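Alilthorpe Community Help > Home and Garden

Getting old limescale off a kettle and taps?

Posted by meng_fan_41, 10th July

Hi all, we moved to Alilthorpe in December and the water is dreadful. I've got a Skutero kettle that's furred up inside and taps with a white crust round the base. I tried the Ballden descaler from the corner shop, two goes, and it barely touched it. I don't want to spend a fortune, and I'm a bit scared of scratching the taps. What do you lot use?

dripdrop

Citric acid! You can get a 200g bag for next to nothing and it lasts ages. For the kettle, half fill it, boil, switch off, then spoon in a couple of spoonfuls slowly (it fizzes up, so stand back a bit) and leave it while you do something else. Tip it out, rinse, boil some plain water and chuck that too. If it's really bad do it all again. I've had my kettle 11 years and it's still going.

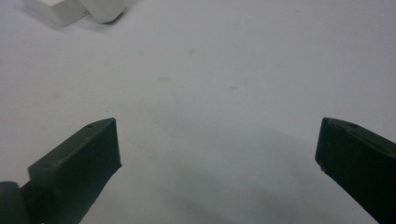
Taps are fiddlier. Soak some kitchen roll in the same stuff, wrap it round the crusty bit and give it an hour, but test a hidden patch first if they're not plain chrome. Then scrape gently with something plastic, never a knife. A flat, squared-off tip is the shape you're after, as a pointy one just skids about. I use an old bread bag clip, myself.

pebbles_3

vinegar. stinks but works

tallgate

Second the citric acid, but don't leave it on the taps overnight. I did and the finish went cloudy.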